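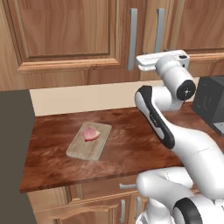

How long should I leave a bench insulation tester switched on before I trust the readings?
Give it 30 minutes from cold with the lid of the case shut and nothing connected to the output. The Saltari handbook asks for the same, and mine is usually steady well before then, but I've got into the habit of making a pot of tea while I wait.

Posted November 6, 2019

Tanasarn_bench
Hello all, and thank you in advance for your patience with me! I look after the test bench at a small repair shop in Briltholm, and we have a Saltari insulation tester that has been a good servant to us. My trouble is with the stored tests. I had 22 of them saved, each with its own name, and since we moved the bench to the other end of the workshop the tester loads the first one every time it's powered up, whichever I was using last. I've been through the menus twice, and the setting for "recall last" is still ticked. The readings themselves look fine (I get 174 megohms on our check resistor, same as ever), so I don't think the measuring side has been hurt. Does anyone know where else I might look?

oldfuse
Same thing happened on ours. It was the little backup battery. Change it.

Skoltus_fan
Oldfuse may well be right about the battery, but do have a look at how you switch off before you order one, as it cost me a whole January of head-scratching. The tester only writes down which test you were on when you use its own front button, and it wants a few seconds to finish. If the new spot on your bench is fed from a switched strip and you knock the lot off at the wall at home time, it never gets the chance. Try it the proper way for a couple of evenings and see if the right test comes back.

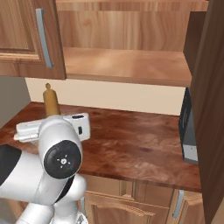
The end of the robot arm over the worktop, with a mustard-coloured bottle behind the gripper.

If it still forgets, then yes, the battery would be my next stop. Please copy your stored tests out on paper first, names and limits and ramp times and all, because on my model taking the battery out cleared every one of the 100 slots and I had to type them in again from memory, which was a miserable afternoon. Unplug the mains lead and the test leads, and give it a good long while to discharge before the cover comes off. If you're at all unsure about opening it, send it to whoever does your calibration and ask them to fit one while they have it.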